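점검 구역: 시뮬레이션 주방 (Wirka 안에 만든 Morrison 배치)
작성 시점: 2026년 3월
상태: 1차 검토 의견 반영, 견적 요청 전

# 주방용 로봇 팔 도입 전 안전·예산 점검표

드디어 로봇 팔 구매안을 올릴 차례가 왔습니다! Lallov 조리교육실에 팔 한 대를 들이는 일이고, 후보 공급사는 Plurmont입니다. 실물을 부르기 전에 Wirka에서 주방을 통째로 돌려 보면서, 안전 쪽에서 걸리는 부분과 돈이 새로 드는 부분을 한 장에 모았습니다.

표기법은 간단합니다.

- [x] 확인됨
- [ ] 미확인, 또는 견적을 받아야 확인되는 것
- **의견**은 점검한 사람이 단 메모입니다. 길어도 지우지 않았습니다. 나중에 꼭 찾게 되더라고요.

## 1. 설치 자리와 바닥

- [x] 팔이 조리대 앞에서 움직일 자리가 있다.
- [ ] 실제 바닥의 하중 허용치를 건물 관리 쪽에서 문서로 받았다.
 **의견(파보 헤이스카넨):** 시뮬레이션 바닥은 꺼지지도 휘지도 않습니다. 그래서 이 항목은 Wirka 결과로 대신할 수 없어요. 받침판 견적은 하중 문서를 받은 뒤에 요청하겠습니다.
- [ ] 고정 방식(바닥 앵커 / 이동식 받침)을 정했다.
 **의견(애그니스 먼로):** 저는 이동식이 좋습니다. 학기마다 조리대 배치를 바꾸니까요. 다만 이동식으로 가면 바퀴 잠금 점검이 매일 항목으로 들어와야 하고, 담당자 시간도 예산에 잡아 주세요.
- [ ] 작업 반경 112cm를 바닥에 표시할 방법을 정했다.
 **의견(파보 헤이스카넨):** 테이프로 시작해도 괜찮습니다. 나중에 도색으로 바꾸면 그때 비용을 올리죠.
- [x] 비상정지 버튼을 둘 위치 후보를 배치도에 적었다.

## 2. 그리퍼와 무거운 조리도구

이번 점검에서 제일 재미있었던 부분입니다. 프라이팬 하나 잡는 일이 이렇게 많은 결정을 끌고 올 줄 몰랐어요. 깊고 큰 팬은 테두리가 두껍고 둥글어서, 손가락이 양쪽에서 들어가는 각도를 꽤 따져야 합니다.

- [x] 손가락을 벌린 상태에서 두꺼운 테두리 양쪽으로 접근하는 자세를 만들 수 있다.
- [ ] 가장 무거운 팬을 기준으로 가반하중을 확인했다.
 **의견(칼럼 다우):** 모델에 들어 있는 팬은 생김새로는 무쇠 팬이나 웍 같은데, 무게 값은 우리가 직접 넣어야 합니다. 교육실에서 쓰는 팬을 저울에 올려서 값을 바꾸고 다시 돌립시다. 빈 팬 무게와 음식이 든 무게를 둘 다요.
- [ ] 패드 재질이 식품 접촉 기준에 맞는다는 서류를 받았다.
- [ ] 교체용 손가락 패드 한 세트, 94만 원을 소모품 예산에 넣었다.
 **의견(칼럼 다우):** 이건 첫해부터 넣어야 합니다. 기름 묻은 금속을 반복해서 잡는 용도라면 패드는 소모품이에요.
- [ ] 떨어뜨렸을 때의 절차가 문서로 있다.
 **의견(애그니스 먼로):** 집는 건 사람, 멈추는 건 버튼. 팔이 완전히 정지한 것을 확인하고 나서 손을 넣는다, 이 문장을 그대로 써 주세요.
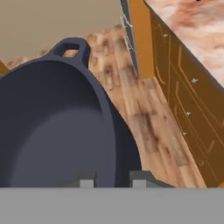 ## 3. 싱크대 구간

싱크대 쪽은 물과 전기가 만나는 곳이라 항목을 따로 뺐습니다. 냄비를 개수대로 옮기는 동작은 교육실에서 하루에도 여러 번 시킬 작업이고, 시연 효과도 아주 좋습니다. 학생들이 분명히 좋아할 겁니다!

- [x] 냄비 테두리를 옆에서 잡고 개수대 앞쪽 위까지 가져오는 자세가 나온다.
- [ ] 팔과 손목의 방수·방진 등급을 공급사 문서로 확인했다.
 **의견(칼럼 다우):** 팔 본체 등급과 그리퍼 등급이 다를 수 있습니다. 견적서에 두 줄로 나눠 적어 달라고 하세요.
- [ ] 수전과 부딪히지 않는 경로를 금지구역 설정으로 저장했다.
- [ ] 물이 든 냄비의 이동 속도 상한을 정했다.
 **의견(차투리카 폴):** 빈 냄비로 얻은 속도를 그대로 쓰면 안 됩니다. 출렁임은 지금 모델에 넣지 않았으니, 이 값은 실물 시험에서 정하는 걸로 남겨 둡니다.
- [ ] 손잡이를 잡을지 테두리를 잡을지 조리도구별로 정했다.
 **의견(파보 헤이스카넨):** 고리형 손잡이는 작아서 손가락 모양을 바꿔야 할 수도 있어요. 전용 손가락을 따로 사는 안과 테두리만 잡는 안, 두 가지로 견적을 받아 봅시다.
- [ ] 싱크대 주변 콘센트의 누전 차단을 전기 담당이 확인했다.
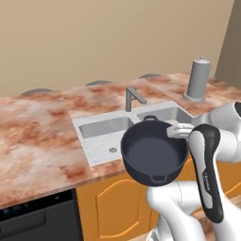 *싱크대 앞쪽 위에서 냄비 테두리를 잡은 자세. Wirka 시뮬레이션.*

냄비 쪽 항목은 하나만 덧붙입니다. 개수대가 두 칸인 배치라서, 어느 칸을 로봇용으로 쓸지 미리 정해 두면 경로가 훨씬 단순해집니다. 경로가 단순하면 위험성 평가에서 볼 거리도 줄고, 평가 비용 협의도 편해집니다. 저는 왼쪽 칸에 한 표요.

## 4. 가열대와 주변 기기

- [x] 조리대 앞에서 팔을 접고 대기하는 자세를 만들 수 있다.
- [ ] 대기 자세에서 사람이 지나갈 폭이 남는지 실측했다.
- [ ] 가스 차단과 로봇 비상정지를 연동할지 결정했다.
 **의견(애그니스 먼로):** 저는 연동에 찬성입니다. 버튼 하나로 둘 다 멈추는 쪽이 학생들에게 가르치기 쉽습니다. 가스 설비 업체의 견적이 따로 필요하니 로봇 견적에 섞지 마세요.
- [ ] 열에 노출되는 손목·케이블의 허용 온도를 확인했다.
- [ ] 상부장 아래에서 팔이 올라갈 수 있는 높이를 제한했다.
- [ ] 토스터와 에스프레소 머신을 금지구역에 넣었다.
 **의견(칼럼 다우):** 커피 머신을 건드리면 사고 보고서보다 동료들 원성이 먼저 올 겁니다. 진지하게, 깨지기 쉬운 기기는 실물과 같은 치수로 다시 넣읍시다. 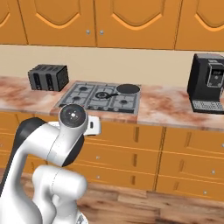
**글 · 차투리카 폴** | Lallov 장비기획 | 검토 · 애그니스 먼로, 칼럼 다우

4번 구간에서 제가 오래 붙들고 있던 건 프라이팬 손잡이 방향입니다. 팬이 뒤쪽 화구에 있고 손잡이가 앞쪽 왼편으로 나와 있으면, 팔이 가운데 화구 위를 지나서 잡으러 가는 경로가 먼저 떠오릅니다. 가운데 불이 켜져 있다면 절대 허락하고 싶지 않은 경로죠. 그래서 아래 두 줄을 추가했습니다.

- [ ] 켜진 화구 위로는 손목이 지나가지 않도록 조건을 걸었다.
- [ ] 손잡이 방향을 시작 전에 사람이 확인하는 절차를 넣었다.

둘 다 돈이 거의 들지 않는 항목이라 더 마음에 듭니다. 설정과 습관으로 해결되는 위험을 일찍 찾으면 비싼 가림막을 살지 말지도 차분하게 따져 볼 수 있거든요.

## 5. 예산표에 들어가야 하는 줄

견적서를 받으면 팔 가격만 눈에 들어오기 쉽습니다. 점검하면서 나온 항목을 예산 줄로 옮기면 이렇게 됩니다.

| 항목 | 상태 | 메모 |
|---|---|---|
| 로봇 팔 본체와 제어기 | 견적 대기 | Plurmont |
| 그리퍼 | 견적 대기 | 전용 손가락 포함안·제외안 |
| 손가락 패드 세트 | 94만 원 | 첫해 소모품 |
| 받침 또는 앵커 공사 | 하중 문서 대기 | 이동식이면 잠금 장치 포함 |
| 가스 연동 차단 | 별도 견적 | 설비 업체 |
| 위험성 평가 | 별도 견적 | 외부 기관 |
| 운영자 교육 | 협의 중 | 강사진 전원 대상 희망 |
| Wirka 사용권 연장 | 확인 필요 | 설치 뒤에도 사용 |
| 예비비 | 20% | 본체와 공사 합계 기준 |

**의견(파보 헤이스카넨):** 예비비가 높다는 말이 나올 텐데, 주방 공사는 벽을 열어 봐야 압니다. 저는 유지하고 싶습니다.

**의견(차투리카 폴):** Wirka 연장은 꼭 넣어 주세요. 새 동작을 시뮬레이션에서 먼저 돌려 보고 실물로 옮기는 순서가 정말 편합니다. 강사들도 겁내지 않고 이것저것 시도하고요.

## 6. 공급사에 보낼 질문

- [ ] 보증이 3년인지, 그리퍼도 같은 조건인지
- [ ] 고장 때 대체 장비를 빌려주는지, 운송비는 누가 내는지
- [ ] 물청소가 가능한 부위와 불가능한 부위의 목록
- [ ] 보호 커버를 씌웠을 때 관절 가동 범위가 줄어드는지
- [ ] 충돌 감지 감도를 우리가 바꿀 수 있는지, 바꾸면 기록이 남는지
- [ ] 한국어 안전 설명서 제공 여부
- [ ] 시연 방문 때 우리 교육실 팬과 냄비를 직접 써 볼 수 있는지

마지막 질문은 제가 제일 기대하는 항목입니다. 카탈로그용 가벼운 컵 말고 우리가 매일 쓰는 묵직한 팬을 잡는 모습을 보고 싶어요.

## 7. 일정과 남은 일

설치 희망 시기는 9월입니다. 학기 시작과 겹치니 시운전은 수업이 없는 시간에만 하기로 했습니다.

- [ ] 팬·냄비 무게 측정 후 모델 수정: 칼럼 다우
- [ ] 바닥 하중 문서 요청: 파보 헤이스카넨
- [ ] 가스·전기 업체 연락: 애그니스 먼로
- [ ] 공급사 질문지 발송, 예산표 2차본: 차투리카 폴
- [ ] 수정한 모델로 2·3·4번 구간 재점검: 전원

의견은 각 항목 바로 아래에 이름과 함께 달아 주세요. 체크를 해제할 때도 이유를 한 줄 남겨 주시면 2차본에 그대로 옮기겠습니다.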